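Watkins robotics club gets ready for its March showing

Breltgate - January 15, 2026

If you have walked past the Watkins school building after dinner lately and wondered why the lights at the far end of the hall were still on, the robotics club is the reason. The students have been spending their evenings on a project they call Nundier, and they are hoping to bring it to the Tratano student competition in March. It involves a robot arm, a rack of test tubes and a great deal of colored liquid, and it has become a favorite topic at quite a few kitchen tables in town.
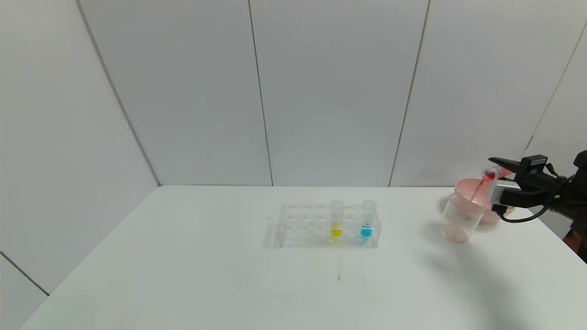
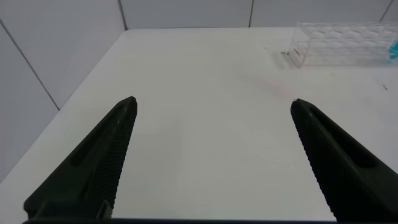
A tube of red liquid being poured into a cup, and a view along the gripper's two ridged fingers.

The idea came from the chemistry room down the hall, where the younger classes mix colors every fall to learn about measuring. Somebody in the club asked whether an arm could do the mixing from start to finish, and the question stuck. The task the students settled on sounds simple enough when they tell it: pick a tube, carry it over, pour what is in it into a cup, and put the tube back where it came from. Anybody who has tried to get a full glass of juice across a living room will have some sympathy for the arm.

The club has 8 members this year, and 7 of them had never worked with a robot before they joined. They take turns at the controls, guiding the arm through the job by hand while the computer records each try, and later they let it have a go on its own and see how far it gets. Every run is written up in a spiral notebook that lives on the shelf by the door - good ones, bad ones, and the ones where someone forgot to press record.

Pouring has been the hard part, the students say, and it has taken up most of the winter so far. Tip the tube too fast and the liquid jumps over the far side of the cup. Tip it too slowly and it runs back down the outside of the glassware and onto the table, so paper towels have become a regular line in the club's budget. One of the older students spent most of winter break working on the angle of the wrist, and came back with two pages of notes and a much gentler pour (her family, we hear, was very patient about the dinner conversation).

Picking up the tubes was its own long story. They are small and slick, and a grip that is a little too high will make them swing. The students went back and forth for weeks over where the fingers ought to close, and there are still two schools of thought in the club about it, both of them quite lively.

For the competition, each team will get 25 minutes at the table, including setup, and the judges will choose the order of the colors on the spot. That last rule has the club a bit nervous, and practice has lately turned to shuffling the tubes so that no two evenings go quite the same way. There will also be a short talk with the judges, and the students have been rehearsing that part on their parents.

Families and neighbors who would like to watch are welcome to stop in at the open practice the club is planning for early March, before the team leaves for Tratano. Details will go up on the board outside the school office and in the Breltgate library. There will be cookies, and small children are very welcome as long as they stay on the hallway side of the tape. The club would also be grateful for food coloring, any shade at all, which can be left at the front desk during school hours.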